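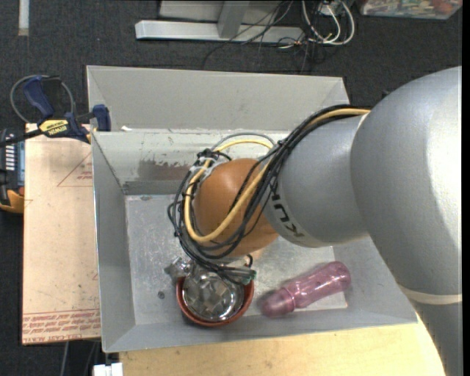
A KUKA arm over an open grey bin, with black and yellow cables looped around the wrist.

Where the pass mark comes from

Candidates for the Postura storage administrator certificate need a score of 700 to pass. The number is printed in the exam guide, on the booking page and on the report handed over at the end of the sitting. It is widely taken to mean 70 per cent, and it does not. On one current form of the paper a candidate can reach 700 with fewer correct answers than on the other, and both results are treated as the same standard of work.

The reason lies in how the paper is built. Postura, which sells backup and storage software to mid-sized businesses, contracts its exam development to Trullden, a small testing firm. Trullden maintains the question bank, assembles the forms, runs the statistics and recommends the pass mark. Delivery is handled separately through the Sunemov testing platform, either at a test centre or remotely.

The bank for the present version holds 188 live questions. Each one is tagged to a line in the exam blueprint, a table listing the tasks a working administrator is expected to perform and the weight given to each. Replication and restore carry the most weight. Licensing, which took up a large share of the previous version, has been cut back to almost nothing after a survey of certificate holders put it at the bottom of their list for both frequency and risk.

Leanne Garside leads item development at Trullden. Her writers are working administrators, trained for two days and then paid per accepted question. Drafts go through technical review, a language edit and a check for bias before they get near a candidate.

"The commonest fault is a question that tests whether you remember a menu name," Garside says. "Menus move between releases. The task usually stays put, so we send it back and ask for the task."

The second most common fault is the wrong answer that nobody would choose. A question with one credible option gives no information about the person sitting it. Writers are asked to base their wrong answers on mistakes they have seen at work, such as expiring a retention set before the copy has been verified.

Each form also carries 20 questions that do not count. They are scattered through the paper and look the same as the rest. Their purpose is to collect data: how many candidates answer correctly, and whether those who do are also the ones who score well overall. A question that strong candidates get wrong and weak candidates get right is almost always faulty, most often through a wrong key or an ambiguous setting. It is withdrawn or rewritten, and then piloted again from the start.

Setting the standard

The pass mark itself is set by a panel. For the current version, 11 judges met over two days in March. All hold the certificate or supervise people who do. Before looking at any questions they agreed a written description of the minimally competent candidate, meaning someone who only just deserves to pass. The description ran to a page and took most of the first morning.

Each judge then worked through a complete form alone, estimating for every question the proportion of such candidates who would answer it correctly. This is the modified Angoff method, long established in medical and trade licensing. The estimates are summed for each judge and averaged across the panel. After the first round the judges are shown how real pilot candidates performed, discuss the questions on which they differ most, and estimate again.

Treasa Hennessy, who manages the storage team at Dunmore, a hosting company, sat on the panel for the first time. She found that her first-round estimates were among the highest in the room.

"I was rating for the person I'd want to hire," she says. "The description was for somebody I'd let on shift with support. I'd agreed to it that morning and then stopped reading it."

Her second-round figures came down. Others rose, mainly on questions about snapshot consistency, where the pilot data showed candidates doing better than the panel had assumed. The spread between judges narrowed in the second round, as it normally does. Trullden reports the remaining spread to Postura along with the recommendation, and Postura makes the final decision. It may move the mark within the margin of error but has to record why.

From raw to scaled

Two forms drawn from the same bank will never be equally hard. Trullden places a block of shared questions in both, compares how candidates perform on that block, and works out how much of any difference in results belongs to the forms and how much to the people taking them. The raw pass mark on the second form is then adjusted. Both raw marks are converted to the same point on the reporting scale.

The conversion also explains a frequent complaint. The section percentages on the score report cannot be averaged to reach the total, as the sections differ in length and the percentages are not scaled. Postura says it will reword that part of the report. Garside would prefer to remove the percentages altogether and replace them with broad bands, on the grounds that a section with only a few questions cannot support a precise figure.

Bank size remains the limiting factor. Questions leak, and once one has been copied its statistics drift: it becomes easier from month to month while its neighbours stay level. Trullden checks for drift each quarter and retires anything that moves beyond a set limit. Replacements take several months to reach scored use, and the next batch of drafts is now in technical review.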